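Tresto extends pantry share program to 377 more households in Rosales district

For release in February

Tresto, the community food cooperative serving the Rosales district, has confirmed that its pantry share program will be extended to a further 377 households before the end of the month. The extension follows a trial over the winter and spring, and brings the total number of households enrolled to 800.

Under the program, member households receive a box of shelf-stable groceries every two weeks. Each box is packed at the Baltero Street depot and may be collected there or delivered to the door. The contents are chosen to suit small kitchens and include jams and preserves, tinned vegetables, dried pulses, flour, rice, cooking oil and sauces. Fresh produce isn't included in the standard box, but members may order it separately through the cooperative's weekly list.

The extension has been made possible by a new supply agreement with Konum, a regional wholesaler of dry and preserved goods. The agreement runs for six months and may be renewed by either party in writing. It covers the bulk of the items in the standard box and fixes their price to the cooperative for the whole of the term. Fruit preserves will continue to be bought from growers within the district, as they were during the trial.

Tresto will open enrolment to the additional households in stages. Priority will be given to residents already on the waiting list, in the order in which their applications were received. Remaining places will then be offered to residents of the streets north of the rail line, where there is at present no grocer within walking distance. Residents who applied during the trial period don't need to apply again, although they're asked to confirm that their address and telephone number are still correct.

Members pay a flat fee for each box on collection or delivery. The fee is unchanged from the trial. Households holding a concession card pay a reduced fee, and the card need only be shown once, at the time of enrolment. A member may pause the program at any time by giving notice before noon on the Friday preceding the next box. Boxes that have been paused are not charged.

Several changes have been made in response to comments received from households during the trial. Members may now choose between a standard box and a low-sugar box, in which jams and sweetened sauces are replaced by nut butter, pickled vegetables and plain tomato passata. Glass jars are packed in cardboard dividers to reduce breakages. Empty jars may be returned to the depot with their lids, provided they have been rinsed, and will be passed on to local preserve makers for reuse. Jars with chipped rims can't be accepted.

A printed sheet will also be placed in every box. It lists the contents, identifies the common allergens present in each item, and gives storage directions for use after opening. The sheet was first prepared at the request of older members, who had reported that the labels on some products were difficult to read. It is available in large print, and members who would like the large-print version should tick the relevant line on the enrolment form.

The cooperative has taken a lease on a second storeroom at the Baltero Street depot to hold the additional stock. Racking has been fitted, and the loading bay has been marked to separate delivery vehicles from members arriving on foot or by bicycle. Collection hours have been lengthened to include an evening session ending at 7 pm. Visitors are reminded that parking in front of the depot is limited to short stays, and that the side lane must be kept clear for neighbouring businesses.

Delivery remains available throughout the Rosales district to members who are unable to travel to the depot, including those recovering from illness and those caring for young children. Drivers will leave a box at the door only where the member has agreed to this in advance. In all other cases the box will be returned to the depot and held until the close of the following collection session.

Tresto will review the program when the supply agreement with Konum reaches its end. The review will consider the range of goods offered, the level of the fee and the demand for places beyond those now being released. Members will be invited to comment by way of a short form included in their boxes, and a summary of the findings will be posted at the depot and on the cooperative's website.

Enrolment forms may be obtained from the Baltero Street depot during collection hours or downloaded from the Tresto website. Completed forms may be returned in person or by post. Applicants will be told in writing whether a place is available and, if so, the date of their first box.

About Tresto

Tresto is a member-owned food cooperative based in the Rosales district. It operates the pantry share program, a weekly produce list and a bulk-buying service for local schools and childcare centres. Membership is open to all adult residents of the district.

Media enquiries should be directed to the Tresto office, Baltero Street depot, during business hours.
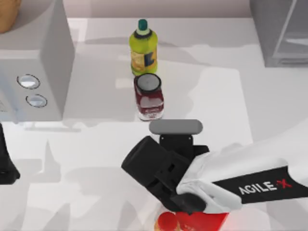
How long should an opened jar of jam be kept?

Refrigerate the jar as soon as it has been opened and follow the period given on its label, using a clean spoon each time and throwing the jam out if any mould appears.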